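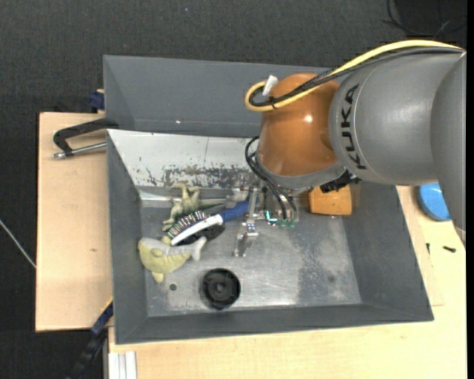

Popular Music and the Live Broadcast
Week 7 handout: when the audience starts making the jokes
Majdi Khoury, Parndale campus

Hello all. These are my notes from Tuesday's session, typed up a bit more fully than I managed to say them, because we lost a good chunk of the hour to the sound desk and I skipped most of the second half.

Where we'd got to

Last week we looked at how a televised song performance is put together: camera plan, lighting cues, who decides when we see the singer's face. I asked you to watch any awards-show performance twice, once with the sound off. Plenty of you said the silent version felt longer, and I'd like you to hang on to that for the essay. Without the music you start noticing cuts, and once you notice cuts you notice what they're hiding (usually someone moving a microphone stand).

The reaction as part of the show

A viewer in the 1970s could shout at the telly and be heard by the sofa. Now the shouting is written down, it has pictures attached and it can reach the singer before they've got back to the dressing room. Producers know this, of course, and they've started leaving room for it. Look out for the odd held close-up, or the prop that has no business in the song. I call these "handles" - bits of the performance that are easy to pick up and carry off somewhere else. It's my own word, so please don't go hunting for it in the library catalogue!

Our main case is the Prandthorpe Song Night, the regional final held in March. You've all got the recording. The hall holds 4,000 and the stream went out live with a comment feed running beside it. The bit that travelled was Hullano's second number, where the revolving stage stops early and they sing the last verse facing the drummer. It lasts nine seconds. By the next morning it had captions about job interviews, family weddings and waiting for a bus, and hardly any of them mentioned the band.

Three things to think about when you rewatch it:

Does the clip still work if you don't know the song? I think it does, and a few of you disagreed with me quite loudly, so put that in writing.

How long does the director stay on the wide shot? Time it. I had a figure in my head for years about wide shots and it was simply wrong.

What does the band do next? Hullano sold a T-shirt of the drummer's view within the week. Is that joining in, or taking the joke back?

Reading

Okonkwo, chapter 2, on captions and borrowed faces. It's short and very readable, though I'd skip the section on ringtones unless you're feeling nostalgic. If the library copies are out there's a scan in the course folder.

For the seminar

Bring one clip, under a minute, of a live music performance that people turned into something else. Bring two of the jokes made from it as well, and be ready to say what each one kept and what it threw away - the sound, the face, the gesture, whatever. Please check the link plays on the room computer first. We sat through a lot of adverts last time.

Essay plans are due by noon on Wednesday, June 7, 2023. One side is plenty. If you're stuck between topics, send me both and I'll tell you which one I'd rather read.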